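Mudstead workshop notebook, June, late afternoon

Glaze tests, batch 8. Picking up from where Birutė left off on the ash glaze.

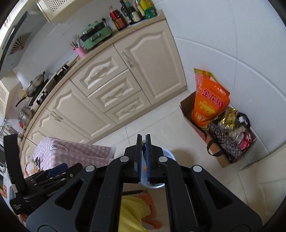 So the ash finally got washed! I gave it 3 rinses instead of the usual two, and the water was still a bit slippery after the second, so I'm glad I kept going (gloves on, Ravindran, I promise). Sieved it twice and left it on the plaster slab overnight. It came off in big crumbly flakes that smelled like a wet campfire.

Mixed the same recipe as last time but swapped in the Brilwood feldspar, seeing as the old bag ran out. Gravity felt thick to me, so I thinned it until it ran off the stick like cream. Dipped the tiles for a slow count of three. The ones on the rough brown clay took a much heavier coat than the porcelain — I should have wiped them down with a sponge first and I forgot. Again.

Firing went to 1,752 F for the bisque, nothing cracked. The glaze load goes in tomorrow and I've asked Arash to leave the middle shelf free. Rostam wants two of his mugs in there too, which is fine if they're really dry.

Still to do: label the backs with the iron wash (pencil burned off last time), find the missing cone pack, and ask Houshang if the small kiln is still running hot at the top.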